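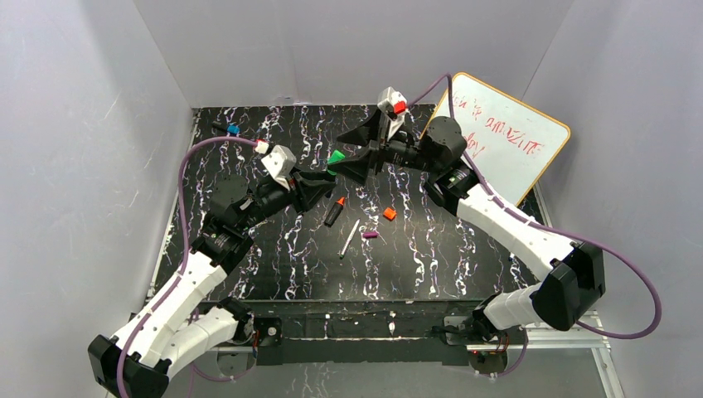 *Two arms and a small green object*

# About Skurkcombe

We look after other people's servers. Patching, upgrades, migrations, the boring bits of IT that go wrong at half five. Started by Howard Kershaw in a spare office with 2 desks and one phone line, still small, still answering the phone ourselves.

## What we do

- Server patching and monthly maintainance
- Moving you off old versions before support ends
- Backup checks — a proper restore, every March, with you watching if you like
- Helpdesk, weekdays, plus out of hours for contract customers

Currently 66 customers and 2884 machines under management. Mostly schools, surgeries, a few warehouses. Windows for the most part, Linux where people have it. No Macs, sorry, try somebody else.

## How we work

Test group first, then everyone. You get an email before, an email after, and a phone call if something's fallen over. Reboots agreed in advance. Change log kept in Zuda, our own ticket system, and every customer gets a login so you can read what was done and who did it.

No minimum term. 30 days notice either side, in writing. 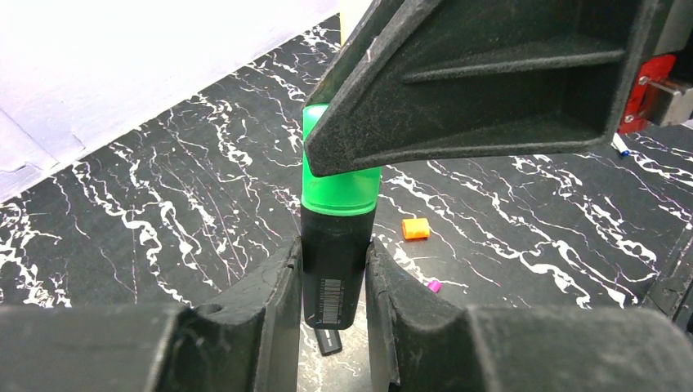

Barry Holroyd wrote to us after his upgrade to say the old database server had been on his worry list for years, the move was done over one night and the only thing his staff noticed was that the login page had changed colour. He did also say the invoice came to the wrong address. Fixed now.

## Who's who

Howard runs the technical side and does most of the site visits. Accounts and contracts go through the main office inbox. Two engineers on the patching rota at any time, so if one is off the work still gets done.

## Getting in touch

Ring or use the contact form. Tell us how many servers, what versions, and when they were last patched — if you dont know, say so and we'll have a look. First look is free. Quote usually back the next working day.

Page last updated May 31, 2022. New price list to follow.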